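### 3.2 Collecting the dish-rack episodes

Demonstrations for the rack-loading task were gathered by teleoperation on the two-arm Jikwood bench. Two operators, Anitha Kandasamy and Benito Llorente, recorded 392 episodes during April. Each episode was capped at 40 seconds, and the plates were rearranged by hand before the next one began. We varied the colour and pattern of the dishes as well as their starting positions, and included clear glass, as our earlier policies had trouble locating it.

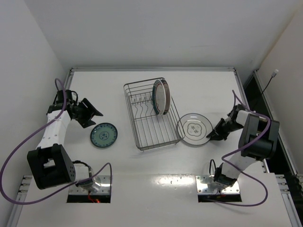 **Figure 6.** Workspace during collection, with two plates upright in the wire rack and one lying flat on either side of it.

Episodes were kept whether or not the operator needed a second try at a grasp — regrasps are useful to the policy — but were dropped if a plate left the table. Wayne Gill reviewed the recordings and labelled the start and end of each placement. From the retained set, 155 episodes in which both arms placed a plate were used to train the Muriithi baseline. The rest were used only in the pretraining runs described in Section 4.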